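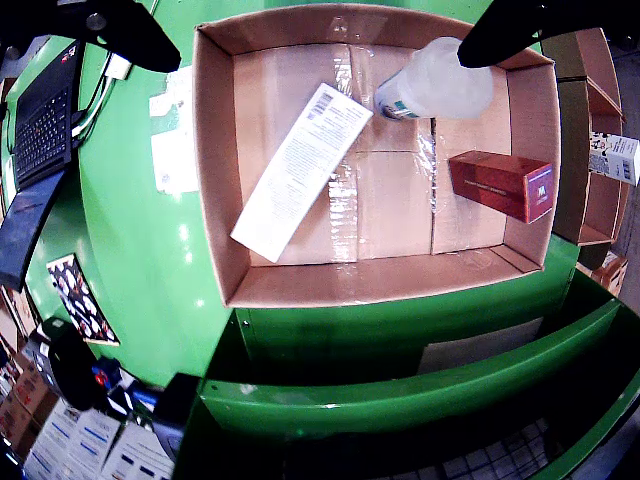 I have been meaning to write about moving house for ages, and now that the kettle is unpacked I've run out of excuses. We got the keys in February. It is now May and I still can't find the good scissors.

The first thing I'd say is that you own far more than you think. I was so sure we were tidy people! Then Stuart opened the cupboard under the stairs and we both just stood there. Old paint, three broken umbrellas (why keep three?), a fondue set still in its wrapping, and a bag of curtain hooks from a flat I left before I met him. My friend Kelly Tunstall had warned me to start with the cupboards and leave the nice easy bookshelves till last, and of course I did it the other way round because I like the bookshelves.

The second thing is quotes. Get more than one. The first firm came in at £300 more than the second for exactly the same van and, as far as I could tell, the same number of strong men. We went with the cheaper lot and they were lovely – one of them carried my mum's sewing machine down two flights as if it were a baby.

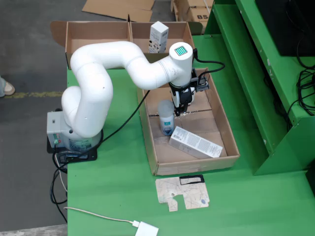 Then there's the post. I thought redirecting it would be a five minute job and it took most of a lunch hour, plus a phone call, plus a second phone call when I found I'd typed the old postcode twice. We still get letters for the people before us, too. Somebody called Mervyn Blackburn is very popular with seed catalogues, and I've started reading them before I pass them on. I now want sweet peas.

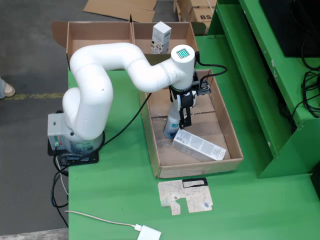 Cleaning the old place was the bit that nearly finished me. You've packed all day, your back hurts, and then you have to go round an empty flat wiping skirting boards so you get your deposit back. Chelsea next door lent me her hoover, bless her, as ours was already on the van under a mattress. My one bit of advice is to keep a spray bottle out, a plain trigger-top one like the white one with the pale blue label, and stand it upright in a shallow cardboard tray with your cloths and bin bags. Carry the whole tray from room to room and don't let anyone pack it. Mine got packed, and I did the oven with washing-up liquid and a sock.

Anyway, we're in. The bedroom is green for now and the shower makes a noise like a goose, but the evening light in the kitchen is gorgeous. Next time I'll tell you about the shed.

Last updated: May 21, 2022

261 shares
4 comments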